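Flondwood kitchen weighs second robot arm before budget vote

By Zinhle Ngcobo
August, 4:40 p.m.

Print | E-mail this story
Shares: 489 | Comments: 6

FLONDWOOD - The shared kitchen on Jokport Road wants a second robot arm for its dish room, and wants the money set aside before the fall menus start.

Kitchen manager Deolinda Quintela put the request in this afternoon. One arm, one spare gripper, a year of service. Supplier is Baloyi, same as the first. Quintela asked for a lease and not an outright purchase, with payments of $1,242 a month.

"We looked at used. Used was cheaper until you added the parts," she said.

The first arm handles plastic bowls, colanders and other light pieces. Heavy pans stay with the staff. So do knives.

Gripper work is where most of the planning time has gone. Thin rims, shiny surfaces and anything full of holes are on the test list, and Quintela wants the new unit judged on the same pieces before anybody signs. 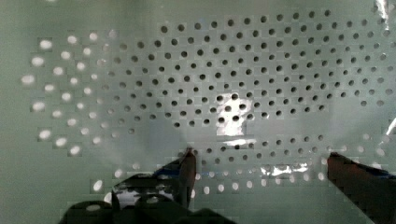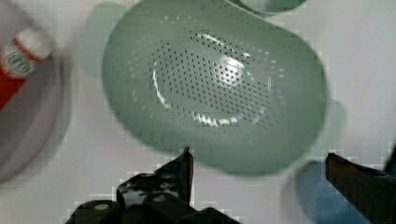 Gripper work at the Flondwood kitchen. Second picture: a green colander between the open fingers, blue bowl at lower right.

Zanele Mokoena, who keeps the kitchen's books, has asked for two more quotes. One is expected from Umari, which sells a smaller arm with a shorter reach. She also wants $500 held back for fingertip pads, left out of the first budget and paid for later from the cleaning line.

"I don't want to find it in soap again," Mokoena said.

Floor space is the other question. A second arm means moving the drying rack and running a new outlet along the back wall. No price yet on the electrical. Kumiko Murakami, the shift lead, said she would rather see the outlet done first, even if the arm gets put off til winter.

Staff hours would not change under the plan, Quintela said. Training is six hours per person and is included in the lease, acording to the request.

Quotes are due back before the end of the month. The board could vote at its next meeting, or push it to the one after.

Print | E-mail this story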